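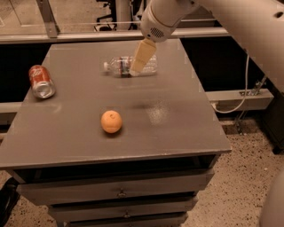 Why do things roll?

Put something round on a slope and it sets off without asking. Gravity pulls it downhill, and a curved side gives it very little to grip with. A brick on the same slope just sits there and sulks.
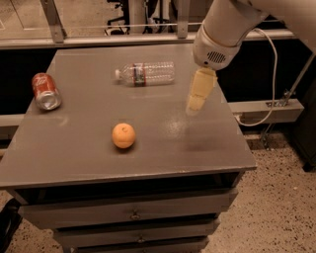

Shape decides where it goes. A can rolls fairly straight. A ball goes anywhere it likes, usually under the sofa.

Rubbing, or friction, slows it down in the end. Carpet rubs a lot – kitchen floors hardly bother.
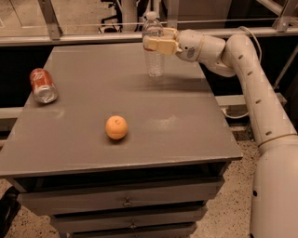

Try it yourself

Prop up a tray on 2 books. Let a full tin and an empty one go together, and guess the winner first. Grown-ups may guess too, if they promise not to cry.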